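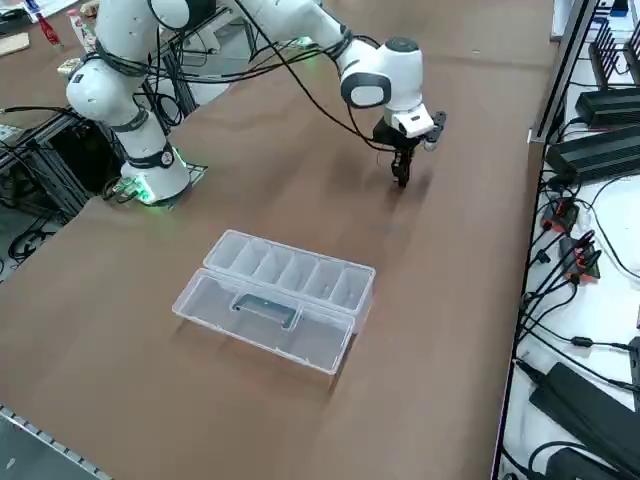
透明な箱に負けた話、の続き

前回の記事で「透明なものは次回やります」と軽く書いたのが9月で、気がついたらもう年が明けてだいぶ経っている。2026年3月10日現在、ようやく人に見せられる数字が出たので書く。待っていた人がいるとは思えないが、コメント欄でひとりだけ催促してくれた Tomás Ó Gríofa さん、お待たせしました。

おさらいをしておくと、うちでやっているのは「蓋つきの小物をつかんで開け閉めする」という、人間なら三歳児でもやるようなことをロボットアームに覚えさせる研究である。手法の名前は Sitano という。由来を聞かれるたびに「したの?」と聞き返されるので、命名については少し反省している。

中身は単純で、人が操作した軌道を集めて模倣学習をする。そこまではどこの研究室でもやっている。Sitano が違うのは、予測した動作列をそのまま最後まで実行せず、途中で「自分の予測がどれくらいばらついているか」を見て、ばらつきが大きければ短く刻んで見直すところだ。自信があるときは大股で歩き、怪しくなったら小股になる。雪道の歩き方と同じである。

木の箱や紙の箱では、これがよく効いた。気をよくして透明プラスチックの仕切りつきケースを机に置いたところ、まったく効かなかった。

透明の何がそんなに嫌なのか

机には茶色い紙を敷いてある。箱を置くと、壁の向こうにその茶色い紙がそのまま見える。人間は縁の白い反射を拾って「ああ、箱だな」と思うわけだが、学習したモデルにとっては、紙の皺と箱の縁はどちらも「なんとなく明るい線」でしかないらしい。注意マップを出してみたら、モデルは箱の仕切りと同じくらい熱心に紙の皺を見ていた。皺に罪はない。

深度センサーも試した。透明な面では値が抜けるか、下の紙までの距離が返ってくる。つまり深度の上では、箱はほぼ存在しない。存在しないものの蓋を閉めろと言われたアームの気持ちを考えると、こちらも強くは言えない。

さらに厄介なのが、蓋を開ききった状態だ。蝶番で二つに割れて平らに寝ていると、仕切りのある側と、仕切りのない浅いトレイの側が隣り合う。どちらを持ち上げれば閉まるのか。人間なら空っぽの仕切りが並んでいるのを見て「こっちが本体」と即断するが、その仕切りも当然透明である。初期のモデルは本体側を持ち上げて、蓋に向かって丁寧に閉めようとした。理屈の上では閉まる。中身が入っていたら全部こぼれる。

最初の失敗、もしくは500回分の授業料

最初にやったのは、何も考えずにデータを増やすことだった。500回分の操作を追加で集めた。集めたのは主に私で、夢にまで蝶番が出てきた。

結果、成功率はほとんど動かなかった。正確に言うと、箱がいつもの向きに置いてあれば上がり、斜めに置くと下がった。平均すると元どおりである。私の首の凝りだけが純増した。

後からデータを見返して理由はわかった。私が箱を置くとき、無意識に机の縁とだいたい平行に置いていたのだ。几帳面な性格だと思われたくないので弁解しておくと、単に一番つかみやすいからである。モデルは箱を見るのをやめて、机の縁を見て動いていた。机の縁は透明ではないし、逃げないし、いつも同じところにある。賢い。私が学生でもそうする。

目印を入れてみる

そこで、トレイの中に不透明なものをひとつ入れておくことにした。薄くて細長い、青みがかった暗い灰色のやつだ。茶色い紙の上でもよく目立つ。これが入っているほうが蓋、という約束にする。

「それはズルでは」と、隣の席の学生に言われた。その通りである。ただ、私がやりたかったのは目印つきの箱を閉めることではなく、目印を使って箱の姿勢に当たりをつけ、その当たりを教師にして目印なしのモデルを育てることだった。補助輪みたいなものだと説明したら、「補助輪って外すの大変なんですよね」と返ってきた。よくわかっている。

手順はこうなる。まず目印ありのデータで教師モデルを学習する。次に、同じ画像から目印だけを塗りつぶしたものを生徒モデルに見せて、教師の動作と、動作のばらつきの両方を真似させる。ばらつきまで真似させるのが要点で、ここを省くと生徒は見えてもいないのに自信満々になる。そういう生徒は大股のまま箱の角を踏む。

塗りつぶしには茶色い紙のテクスチャを貼っている。最初は単色で塗っていたのだが、生徒は「妙にのっぺりした四角がある場所」を新しい目印として学習した。油断も隙もない。

数字

箱の向きは毎回ランダムに決めた。私が決めると縁と平行になるので、乱数に決めてもらった。評価は条件ごとに50試行。閉まりきって留め具がかかったら成功、半開きは失敗とする。

元の Sitano は、50試行中11回成功。データを500回分足しただけのものが13回。目印ありの教師が44回。目印を外した生徒が36回。ばらつきの真似を省いた生徒は21回だった。

教師と生徒の差が思ったより残った。原因の大半は留め具の最後のひと押しで、箱の姿勢は合っているのに指が横に滑る。これはもう視覚の問題というより接触の問題で、透明だろうが不透明だろうが滑るものは滑る。だから失敗の内訳だけ見れば、透明には一応勝ったことになる。箱には負けている。

学習は1000エポックで打ち切った。検証損失はもっと前に平らになっていて、残りは祈りの時間である。最終的に使ったチェックポイントは3314番で、特に意味はないのだが、この番号のものだけ斜め置きに妙に強かった。乱数の機嫌だと思う。論文には複数シードの平均を書くので、どうか信じてほしい。

地味に困ったこと

影。アームの影は紙の上に薄く落ちる。薄いくせに、透明な縁よりははっきり写る。待機位置を変えると影の落ち方が変わり、生徒の最初の一手が目に見えてためらう。今は待機位置を少しばらして学習に入れている。

光。アームの根元のリングが緑に光るので、その周りの紙も緑になる。あの色が画像に入っているかどうかで出力が微妙に変わると気づいたときは、しばらく席を立って飲み物を買いに行った。色の拡張を強めにかけたら治まった。

ケーブル。前腕から手先にかけて黒い束がゆるく垂れている。手首を大きくひねると引っ張られるので、ひねりすぎる軌道には罰を与えた。すると今度は、ひねりたくないあまり箱の反対側まで大回りして蓋をつかみに行くようになった。閉まることは閉まる。見ていて不安になるだけだ。

よそとの比較

同じ頃、Hellitz のチームが透明物体向けの把持手法を公開していて、Dostum というベンチマークで良い値を出している。うちでも走らせてみた。つかむところまでは、悔しいがあちらのほうが上手い。ただ、あれはつかんだら終わりの手法で、蝶番のあるものを持ち上げたあとのことは考えていない。持ち上げると箱全体がぶらんとついてくる。つかむ手法としては正しいので、文句を言う筋合いはない。

組み合わせればいいのでは、という声はもっともで、実際やりかけている。最初の接近だけあちらに任せ、指が触れたら Sitano に渡す。引き渡しの瞬間に両者の意見が食い違うと、アームが箱の上で小刻みに震える。会議でよく見る光景である。

次にやること

留め具のひと押しは、手先に力覚を足して解決するつもりでいる。Cuevas の工房に頼んだセンサーの取り付け板がまだ届かないので、届くまでは指先に貼る滑り止めの材質を変えて遊んでいる。今のところ一番成績がいいのは、引き出しの奥から出てきた出どころ不明のゴムシートだ。同じものを買い足せないので論文には書けない。

それから、仕切りに中身を入れた状態での評価。今は空のまま閉めているだけなので、閉めるときに多少乱暴でも何も起きない。ねじを入れた途端に床掃除の研究になる可能性が高いため、最初は大きめの消しゴムから始める。

コードは整理が終わったら出す。整理が終わったら、というのは前回も書いた気がするので、とりあえず塗りつぶしの部分だけ先に切り出して置いておくつもりだ。変数名に hako2 とか hako_new_hontou とかが残っているのは見逃してください。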